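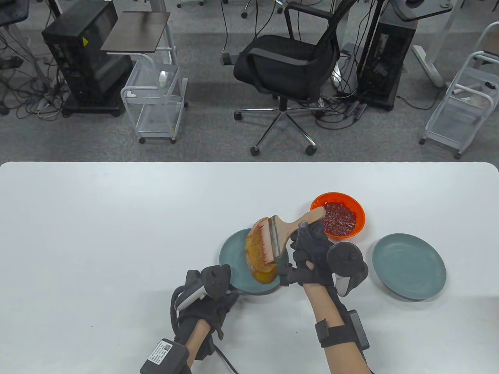

Ausgabe 4, Seite 65

Plirneo erweitert Datensatz um Arbeiten mit Pinsel und Sauce

Imville. Plirneo hat im Juni die Aufnahme einer neuen Aufgabengruppe für sein Lernsystem zur zweihändigen Manipulation abgeschlossen. Der Block umfasst 438 Demonstrationen aus der Speisenzubereitung, darunter das Bestreichen von geröstetem Brot mit roter Chilisauce. Die Daten werden mit Brusa ausgewertet, das Unternehmen liefert die Software für Synchronisation und Segmentierung.

Aufgezeichnet wird ohne Roboter. Die vorführende Person arbeitet mit beiden Händen am Tisch und trägt dabei schwarze Handschuhe, auf deren Rücken je ein Controller befestigt ist. Aus dessen Lage im Raum wird die Bahn des Handgelenks berechnet. Weitere Module sitzen am linken Handgelenk und am rechten Unterarm. Eine Kamera auf Kopfhöhe erfasst den Arbeitsbereich aus der Sicht der ausführenden Person.

Gegenüber der Teleoperation verkürzt sich die Dauer einer Vorführung nach Angaben von Plirneo deutlich, auch entfällt die Verzögerung zwischen Bedienung und Ausführung. Nachteilig ist, dass Kräfte am Werkzeug nicht direkt gemessen werden. Beim Bestreichen fällt das ins Gewicht: Der Anpressdruck der Borsten bestimmt, wie viel Sauce auf die Oberfläche gelangt, und lässt sich aus der Handbahn allein nur unvollständig ableiten. Das Modell soll ihn aus der Verformung der Borsten im Kamerabild schätzen.

Die Aufgabe ist in 4 Abschnitte gegliedert: Aufnehmen der Brotscheibe, Eintauchen des Pinsels, Auftragen, Ablegen auf dem zweiten Teller. Jeder Abschnitt erhält einen Anfangs- und einen Endzeitpunkt sowie eine kurze Textbeschreibung. Die linke Hand hält die Scheibe während des Auftragens aufrecht über dem Teller, die rechte führt den Pinsel. Für das Lernsystem ist diese Rollenverteilung von Interesse, da die haltende Hand kleine Ausgleichsbewegungen ausführt, die in einarmigen Datensätzen fehlen.

Vorgegeben sind nur Ausgangslage und Zielzustand. Reihenfolge und Anzahl der Pinselstriche bleiben der vorführenden Person überlassen. Plirneo begründet das mit Erfahrungen aus einem früheren Block, in dem fest vorgeschriebene Bewegungen zu einem Modell führten, das bei verschobener Schüssel neben den Rand griff. Die Positionen von Schüssel und Tellern werden nun zwischen den Durchgängen verändert.

Vor der Übernahme durchläuft jede Aufzeichnung eine Prüfung. Verworfen werden Sequenzen mit Trackingverlust, mit Zeitversatz zwischen Kamera und Controllern oder mit verdeckter Werkzeugspitze über längere Strecken. Im aktuellen Block betraf dies 65 Aufnahmen, sie sind in der genannten Gesamtzahl nicht enthalten. Häufigste Ursache war eine Verdeckung des Controllers an der linken Hand beim Drehen der Scheibe.

Die Übertragung auf einen zweiarmigen Aufbau übernimmt Bundgaard. Dort werden die Handbahnen auf die Kinematik der Arme umgerechnet und unerreichbare Stellungen ausgesondert. Offen ist die Zuordnung der Fingerbewegungen. Die Handschuhe liefern in der verwendeten Ausführung keine Gelenkwinkel, der Griff am Pinselstiel muss daher aus dem Bild bestimmt werden. Erste Versuche beschränken sich auf einen fest eingespannten Pinsel.

Ein Termin für die Freigabe des Datensatzes steht nicht fest. Plirneo plant zunächst einen weiteren Block mit zähflüssigeren Massen und breiteren Pinseln. Das Format der Annotationen soll unverändert bleiben, damit bestehende Auswerteskripte weiterverwendet werden können.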